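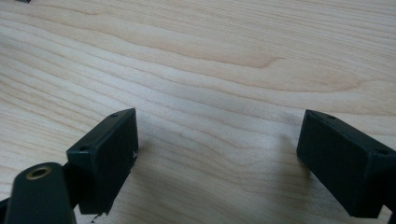 Seasonal movement in solid and veneered tops is the most common cause of the service requests Inisgate receives between November and April. Wood exchanges moisture with the air until the two are in balance, and its width changes as it does so. Movement along the grain is small enough to ignore in furniture. Movement across the grain depends on species and on how the board was cut from the log. On a pale top with long, wavy lines running side to side, expect the change to show front to back. An arched figure where the lines converge, like the one toward the upper middle of the surface, marks a place where the grain changes direction, and a straightedge should be laid on both sides of it when checking for flatness.

The Derkham workshop has finished its review of fastening methods for tops wider than 800 mm. Fixed screws through the rail are no longer accepted at any position except the center line. All other positions take either a slotted plate or a Zaller clip set into a groove in the apron. The groove is cut 1 mm lower than the clip height so that the clip pulls down when tightened. Clips should be snug and able to slide under hand pressure. Overtightened clips behave the same as fixed screws and have produced the same splits.

Relative humidity in the conditioning room is held at 45 percent, with an upper alarm at 55. Tops stay there on stickers for at least two weeks before fitting. Stack them with air space on both faces. A top left flat on a bench dries from one side only and will cup, and planing it in that state removes material that will be missed when it recovers.

Viorica Stojanovska has revised the inspection sheet, now form 1527. It adds a column for the moisture reading at each end and drops the separate entry for finish thickness. Readings are taken with the pin meter on the underside, pins parallel to the grain. The older sheet, form 299, can be used until the pads run out, with the second reading written in the margin.

Tops shipped to Harb for finishing must be sealed on both faces and all edges before they leave. Two arrived in April with bare undersides and were returned. The return freight was charged to the originating shop.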